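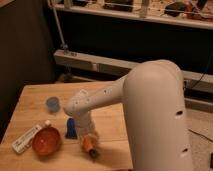
Trinity Hutchins wanted to know, after my post on the Ogilvie controller, whether the Clavard gripper is worth the extra money for someone who already has a gripper that mostly works. She has been using the stock one that came with her arm and says it drops things with rounded sides.

My answer took longer than I planned. I ran the Clavard from March until the end of the summer, swapped it with the stock gripper more times than I wanted to, and changed controllers in the middle. So this review is mainly of the Clavard, with some notes on the Ogilvie, as the two are hard to judge apart.

What comes with it

The Clavard is a two-finger electric gripper. In the box you get the gripper, an adapter plate, one cable, a bag of screws and two sets of finger pads, one firm and one soft. The manual is thin and the wiring page has the connector drawn from the back without saying so. Check the pin numbers molded into the plug and ignore the drawing.

Mounting took me 30 minutes the first time and 5 once I had done it a few times. The screws are short and the heads strip easily. I replaced mine with longer ones from the hardware store after the second swap.

My setup

I work at home, with a small white arm next to a wooden table. The task is always the same: pick up a small household item, move it, set it down, go back for it. I use ordinary things like a bowl, a cup and a tube, because those are what I want the arm to handle in the end. Foam test blocks are too easy. They squash, they have flat sides, and every gripper I have tried looks good with them.

Slim items are the hard part. With a slim item the fingers have to come down low, and if the angle is off by a little, one finger touches first and pushes the item away before the other closes.

How it grips

With the firm pads, the Clavard is good on anything with flat sides and fair on anything round. With the soft pads it is good on both, but the pads wear. Mine had a visible groove after 3,000 cycles and I changed them then. They had not failed, but I was getting slips on smooth plastic that I had not been getting before.

Compared with the stock gripper, the big difference is that the fingers stay parallel all the way through the stroke. The stock fingers swing in on an arc, so the tips get lower as they close. You end up teaching a different height for every width of object. With the Clavard I teach one height and leave it alone.

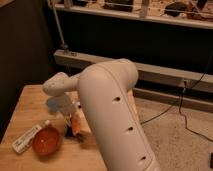

Force control is adequate. There are ten levels in the software and I use the bottom four. Anything above that is too much for the items I care about. The lowest setting will hold a light plastic cup without bending it, and the next one up will hold a capped tube by the middle as long as the arm doesn't move too quickly.

Speed is average. The fingers take a moment to start after the command goes out, and with my old controller the delay was different from one grip to the next. I blamed the gripper for a month. Lorna Urquhart told me to put it on another controller before sending it back, and she was right. On the Ogilvie the delay is still there, but it is the same every time, and I can allow for it.

Notes on the Ogilvie

I covered it before so I will keep this short. It runs cooler than my old one, the menus are slow, and the stop button is where you can reach it. Firmware updates still need a Windows machine. If you buy the Clavard and your grips feel random, look at the controller before you look at anything else.

Other grippers I tried

The Cloletance soft-finger model was on loan to me for two weeks. It is gentler than the Clavard and very forgiving about position - you can be well off center and it will still close on a bowl rim. It was poor with slim things. They rolled between the fingers and came up at an angle, and then they went down at an angle too. For fruit or soft packages I would pick it over the Clavard. 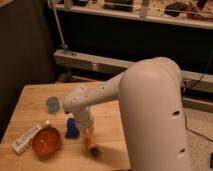
Nokodwood sells a kit of printed fingers that fit the Clavard. I bought the long ones. They reach into a cup, and the standard fingers can't do that without the body of the gripper hitting the rim. They also flex, so you lose some of the hold. I keep them in a drawer and put them on when I need them.

Problems

The cable is too short for my arm and I had to buy an extension. It also comes out of the side of the gripper, where it catches if you turn the wrist a long way. A strain relief clip would fix this and there isn't one in the box.

The software lost my saved settings 3 times. Support answered within a day each time, but the answer was to export the settings after every change. I do that now.

The finger pads are sold only in pairs of sets, so you pay for firm ones you may not want.

Who should buy it

Trinity, if the stock gripper is dropping round things, try soft pads on it first. Stick-on rubber costs very little and may get you most of the way. If you are also fighting with heights, buy the Clavard. The parallel stroke alone saved me a lot of teaching time, and I have taken the stock gripper off for good.

I would hold off if most of what you pick up is soft or oddly shaped, or if you can't spare the money for a better controller as well. I'll add a note when the second set of soft pads wears out.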